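Seams showing when I scroll a voxel grid in Imlow – where do I look?

posted by skitelfan

Hello all, I've been happily plodding along with a small terrain project in Imlow and have got stuck. My density grid is split into chunks, and wherever two chunks meet there's a thin dark line in the shading. The mesh itself looks closed when I turn on wireframe. The big test chunk comes out at 1,208 triangles before smoothing and 1,088 after, if that helps anyone.
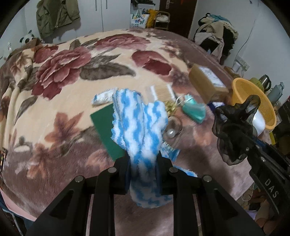

Striped cloth on the flowery blanket

I've tried raising the resolution and it only makes the lines thinner. Any ideas gratefully received!

McIntyre

Hello and welcome! If the mesh is closed then it's nearly always the normals. Each chunk works out its gradient from its own samples, and at the border it runs out of neighbours and guesses. Give every chunk one extra layer of samples on each side, use them for the gradient only, and don't build triangles from them. I had the same lines for most of July, so you have my sympathy.

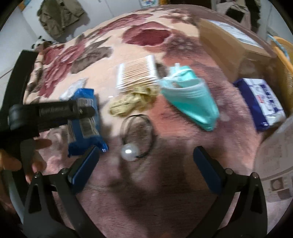
Do check your texture blending too, once the normals are sorted – a similar line can come from the colour lookup if it clamps at the edge of a chunk. Plain grey won't show it up very well. Try something with slow changes in it, like that blanket going from cream through salmon to a dusty mauve, and put a chunk border right across the change. If the colours run over it smoothly, you can cross that off the list.

padetti_user

same thing here in version 11, turned smoothing off and it went away. looks a bit blocky though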